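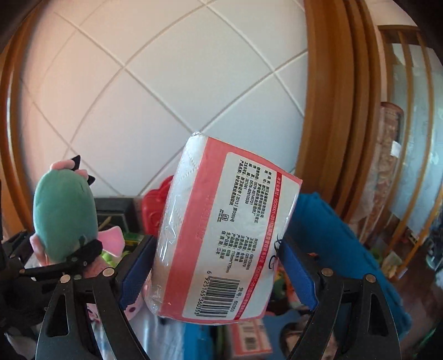 Where should tissue packets be recorded when they are put away with the soft toys?
They are entered under paper goods, on their own line, and the bin number is written beside the entry so that both lists agree.

Pridura household store, sorting bench
Notebook entry, 21st February

Purpose of the session: to continue sorting mixed small goods into bins for the Gokstead shelving, and to settle the wording of labels for wrapped items.

The written inventory stood at 387 entries when work began. Of these, 193 had no category beyond "miscellaneous," a heading carried over from the November list. The heading is to be retired. Entries are to be moved to one of the following: soft toys, paper goods, wrapped packages, cases and tubes, other.

Notes on tissue packets. The printed panel on the back gives most of what the record requires. The sheet size on the packet examined is 116mm*175mm, and the material is stated as pure wood pulp. The shelf life is three years. The barcode reads 6 925165 360353, and the item number ends in 60353. Colleagues should copy the barcode digits in full, as earlier entries used only the last five and two of them could not be matched to anything. The panel text is in Chinese. The standards GB/T20808 and GB15979 are to be copied as printed, without translation. The red stripe carries ISO9001-2015, which may go in the remarks column.

The film on these packets is clear along one side and creases easily. Adhesive labels should not be placed on the film. A paper slip in the bin is sufficient.

Bins. The large blue plastic bin remains in use for toys and small packages together. The Võ trays were tried earlier in the month and found too shallow for plush items, which slid over the rim when the trays were stacked. They have been returned to the lower shelf and may be used for flat goods. 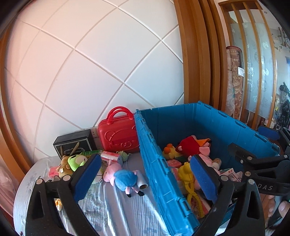
Plush toys are to be recorded by animal and main color, followed by any clothing. The pig is therefore entered as "pig, pink, plush, fuzzy blue outfit." Clothing is not to be removed or listed separately. Cardboard tubes are entered under cases and tubes, with a note if an end is open. Where a wrapped package has no readable name, the colors of the wrapping are to be used: "package, red and white" is acceptable.

The silver-grey cloth stays on the table during sorting. It wrinkles, and small round items tend to settle in the folds, so the cloth should be lifted and checked before the bench is cleared.

Progress. About 100 entries were reassigned. There are 9 held back pending a decision on whether a toy with attached parts counts as one item. The present view is that it does.

Outstanding:
Revised label sheets to be ordered from Gutberg, in the larger size.
Bin numbers to be added to the older paper goods entries.
The two unmatched barcodes to be checked against the November list.
Cases to be opened and their contents recorded before they are shelved.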